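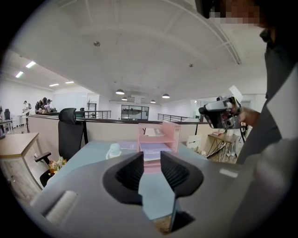
Grippers out upstairs, with the pink organizer waiting on the desk.

February
By Peter Hudec

Big day at Skirnavico, and my wrist knows it. I spent the whole morning filing paper with a gripper in place of fingers, and I loved it (I know how that sounds). You squeeze, the two black pads come together, you lift a sheet out of a tray, you carry it over to a shelf, you let go. Then you do it again, a bit slower, with the folder turned the other way.

The idea is that the arms downstairs learn from what we do up here. Steramel is the name of the whole setup, and until this month it was a word on slides to me. Now it's a thing I hold. Every clean run goes into the pile, and by lunch the pile stood at 967. By the time I shut off the lights it was 1531! I wrote that on a sticky note and stuck it to my monitor like a kid with a spelling test.

What I didn't expect is how much I'd learn about my own job. Twelve years of sorting claims and I never noticed that I flick the corner of a page with my thumb before I pick it up. Can't do that with the gripper. You have to come at the sheet flat and then tilt, and if you rush, you get two sheets or none. I dropped the same form over and over before I got the angle, and when I finally had it I yelled loud enough that a few heads turned.

The Curnurcombe contract is where it starts for real. All that paper comes in boxes, and two of us have been doing nothing but unpacking and sorting it since before the holidays. My back would be very happy to hand that over. The plan is that the arms take the unpacking and first sort, and we take the odd ones, the torn ones, the ones where somebody wrote a whole letter in the margin. I like those. I've always liked those, and I never get to spend any time on them.

Not everyone is where I am with it. There was some quiet talk by the counter this week, and I understand it. The evening shift is down from 12 hours a week of box work to 2 on the new schedule, and some people were counting on those hours. They've been offered recording time up here at the same pay, which is good, but recording won't go on forever and everybody can see that. I asked about it at the end of the meeting and got "we'll look at it in spring." I wrote that down too. I'm going to ask again.

Still, I came home in such a good mood. I tried to explain it over dinner with a pair of salad tongs and half a phone bill, and got pretty far until the bill went in the dressing.

Things for tomorrow: wrap something around the grip where it rubs. Try folders, the floppy kind, which slide all over the place. Ask if I can go along on the trip to the Calloway site, where they've had arms running on the late shift, and talk to the people who work next to them. I want to know what they do with their day now, what they miss, if they talk to the things. I already say "sorry" to mine when I bump it on the desk.

Bed. Ice on the wrist first.

This site uses cookies to remember your settings. By reading on, you agree to our use of cookies. Accept | Manage choices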